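Fistirent Community Help > Events and Outdoor Gear

Do I need a bigger PA for a one-woman show in a town square?

Posted Mon 9 September

Hi all, hoping somebody has done this before. I run the free concert nights in Skirkcombe, and our last one of the season is a solo act who goes by Folus. She does everything herself with a looper, a little synth and a trumpet, and talks a lot between songs (half the fun is the talking). Our August night was a four-piece folk band and we got by with the two small powered speakers I rented here, the Caputo ones, up on poles either side of the steps.

Her tech sheet asks for "full range with sub" and two monitors, and I have no sub and one monitor. The square holds 236 chairs when we set them all out, and there's usually a bunch of people standing at the back by the bakery. It's all stone on three sides so it gets boomy already. My budget is pretty much used up. Can I skip the sub? Would she notice? I don't want to be the person who ruined the bass.

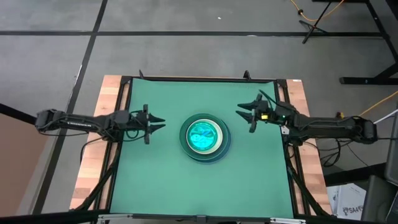 She'll notice. Looper acts live on their low end, because the kick and the bass line are both coming out of your speakers and there's no drummer on stage to fill in. With the folk band half of what people heard was probably coming straight off the instruments. With her it's all PA. Rent one sub, put it on the ground in the middle by the steps, and keep it lower than you think. One is plenty in a stone square. I'd also ask her about the second monitor before paying for it. Lots of solo people ask for two and are perfectly happy with one, or bring in-ears and forgot to change the sheet.

Other thing -- check your power. If the speakers, the sub and the stage lights are all running off one outlet on the side of a building, find out what else is on that circuit. We lost a whole encore to a coffee cart once.

Original poster again: thank you, this is so helpful! I emailed her and she does use in-ears, so I can drop the monitors completely and that nearly pays for the sub. I'm still a bit nervous about the talking parts. In August the folks at the back kept shouting that they couldn't make out the intros, and her stories are kind of the whole show. Do I turn the vocal mic up or is there some trick to it?
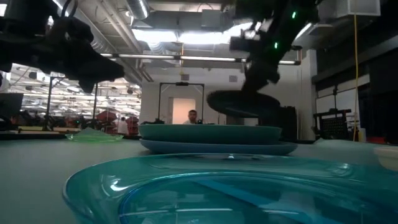 Turning it up will just feed the echo. Aim the speakers down at the chairs and away from the walls, and roll the lows off her voice channel. If you can get 2 extra speakers, put them halfway back at low volume and have them delayed a little so the sound lines up with the front. About 3 milliseconds per meter, your mixer might have it under outputs. If it doesn't, skip it and just do the aiming part.

also do the soundcheck at the same time of day if you can, ours was totally different once the seats filled up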